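Tindow Project - Household and Shop-Floor Handling
Progress report to the Hirnura Fund
November 21, 2019

1. Period covered
This report covers the work done since the April review. The question set at that review was whether a machine can tidy a shelf, in a home or in a small shop, to a standard a paying customer would accept. The short answer is that it can do parts of the job and should not yet be left alone with the rest.

2. Demonstrations
Shelf tasks are first carried out by a person using hand-held grippers, and the recordings are then used to train the controller. We hold 422 usable demonstrations. A further 61 were rejected, mostly for lost marker tracking when one hand passed in front of the other. Tracking loss is worst in deep compartments and we have changed the instructions to operators accordingly: hands are to stay apart until the item is clear of the shelf edge.

3. Trials at Bonstead
The controller was given 106 shelf trials at the Bonstead site. Boxed goods and rigid tubs were placed correctly in most of them. Soft packets remain the main difficulty. The gripper closes on the wrapper, the contents shift, and the item is put down on its side or too near the front. Recovery from a bad first grasp is poor - the machine tends to repeat the same approach.

Speed is also a concern. A shop assistant restocks a bay in 17 minutes. The machine has not finished the same bay without help, so no fair comparison can be given.

4. Household tasks
Wiping and folding were dropped from this period with the Fund's agreement. Clearing a worktop was kept. Results are similar to those for shelves, with the added problem that homes contain objects the system has not met before. It handles an unknown object cautiously, or does not attempt it.

5. Equipment
The Baptiste wrist unit was returned for repair twice. The replacement bearing has held so far. Spend on spares is over budget and the variance is set out in the finance annex.

6. Next period
We will collect more two-handed demonstrations with soft goods, at several shelf heights, and repeat the Bonstead trials with the same stock list.

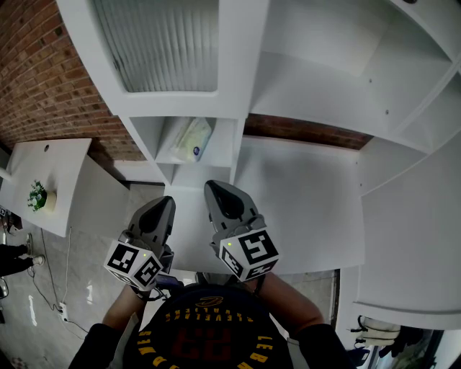
The request for a second set of grippers stands as submitted, and we would need a decision before the next collection block is booked.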